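17 October 2023 – Drultholm bench notes, grasp planner

Picked up where I left off with the Prosser planner and its firm belief that all fabric is furniture. Segmentation on the wrist view keeps merging cloth and upholstery into one blob, then proposes a grasp on the blob's centroid. The centroid is usually chair. The arm can't lift the chair, though it has shown willingness.

Changes today:
Split the mask on colour before depth. Crude, but depth alone is hopeless on anything draped.
Dropped the point cloud voxel size to 3 mm. Planning time went up to 760 ms, which I can live with.
Capped the approach angle at 60 degrees from vertical so the wrist stops trying to come in over the backrest.
Finger mask in Horkano redone by hand. The old one was drawn for the previous fingertips and had been feeding slivers of gripper back to the planner as graspable objects. It scored them very highly, too.

Offline replay on the Ladelness logs: 89 per cent of proposals now land on cloth. Most of the misses are on folds lying flat against the seat, where the normals are mush whatever I do. Tan on beige is going to be its own headache, but pink is a gift and I'm taking it.
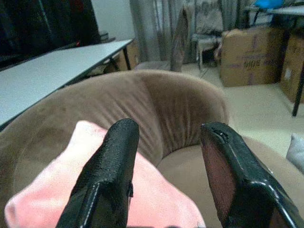

Wrist view, pink cloth in the tub chair, both fingers in shot.

Still to do: glossy edges on the right finger throw highlights that leak past the new mask. Try dilating it a few pixels before touching exposure – last time I touched exposure I lost until April. Also log the rejected grasps, not just the winner. I'd like to know how close the chair came.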